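Duder Aner Pants in Black Splotch: Review After a Winter of Wear

I bought the Aner pants from Nwankwo, the online shop, at the start of winter. They come in plain black, a plain navy and the black with white splotches. I went for the splotch because I already own too many plain black pants and can never tell which pair is which on the line.

Postage was $14, which is steep for one parcel that weighs next to nothing. Nwankwo waives it on bigger orders, but I only wanted the pants. They turned up in a flat paper mailer with no tissue and no spare tags. The swing tag had the size, the care symbols and a style number, 2175, and that was all. If you need to exchange them, keep that number, as the returns form asks for it and it isn't printed anywhere else.

Sizing

I ordered my usual size and they fit as I'd expect. The waist sits where it should when I'm standing and doesn't slide down when I squat to get something out of a bottom cupboard. The legs are on the long side. I'm average height and the hems touch the tops of my shoes, so a shorter person will be turning them up or getting them altered. The Duder size chart gives the waist and hip but leaves out the inside leg. I'd like to see that fixed, as it is the one measurement I needed.

There's enough room in the thigh for riding a bike. I wouldn't call them baggy. If you like a closer fit through the calf you'll probably find these a bit shapeless from the knee down, and going down a size only makes the waist tight without changing the leg much.

The pattern

No two pairs are meant to match, according to the listing, and I believe it. The pair in the shop's photos had a lot more white on the lower legs than mine. A friend got a pair in the same order window and hers came out darker than either. 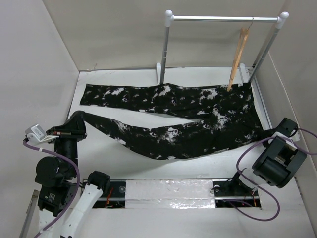
Placement is what you should think about before buying, as you don't get to choose it. Duder's listing says only that the white is "scattered", and I had pictured an even spread from waist to hem. On this pair the mottling is heavier around the crotch and the pocket area, so that's where the eye goes first. With a long top over them it is mostly covered. With a tucked-in shirt it isn't, and I found that took some getting used to. I asked Nwankwo whether I could swap for a pair with the white lower down and was told they're packed at random. The reply was polite and came the same afternoon.

Up close the edges of the splotches are soft enough to look all right. I've had cheaper pants where the pattern looked printed on and had a slightly plasticky feel to it. There's none of that here. The white parts feel the same as the black parts.

Washing

The care label says cold, inside out, with darks. I did the first wash alone in a bucket to see what would come out, and the water went a weak grey. The second time it was nearly clear, and from then on they've gone in with everything else. I use the 500 spin setting, the gentlest one my machine has, and they come out damp but not dripping. In August they took a full day to dry on the airer inside, a little longer at the waistband.

The black has faded slightly at the knees. I only noticed when I held them next to a newer pair. The white hasn't yellowed or picked up any colour from other clothes, although I've been careful to keep them away from anything red.

I don't iron them. The legs come up reasonably flat if you give them a shake and smooth them out by hand. The waist and hips are harder. There's more fabric there and it wrinkles as soon as you put the pants down, so when folding I do that end first, pull it square, then bring one leg over the other. Fold them the other way, hems first, and you end up with a lump at the top that won't sit in a drawer. Hanging them by the hems works too if you have the rail space.

Wear

They've had a lot of use: gardening, a couple of long drives, most weekends at home. There was one 3000 km round trip in the car, and I wore them for the greater part of it without the waistband digging in. The seams are all intact. One hem has a loose thread that I've trimmed and it hasn't gone any further.

The pockets are deep enough for a phone. It does pull the side down a bit when you walk, so I move it to a jacket if I'm going far.

Compared with the Wisasness pair

I had a pair of Wisasness pants in a similar style before these. The Wisasness pair was softer out of the bag and shorter in the leg, and the shop sold them hemmed to two lengths, a good idea that Duder could copy. They also pilled badly on the inner thigh within a few months and lost their shape at the seat. The Aner pants were stiffer for the first few wears and have held up better.

Would I buy them again

Yes, though I'd wait until I needed something else from Nwankwo so the postage didn't sting as much. I might also get the plain navy next time, as I've enough splotches for one wardrobe.

Good: comfortable waist, strong seams, colour mostly holding, no plasticky feel to the pattern.

Not so good: no inside leg on the size chart, no say in where the white goes, dear postage on a single pair.

Four out of five.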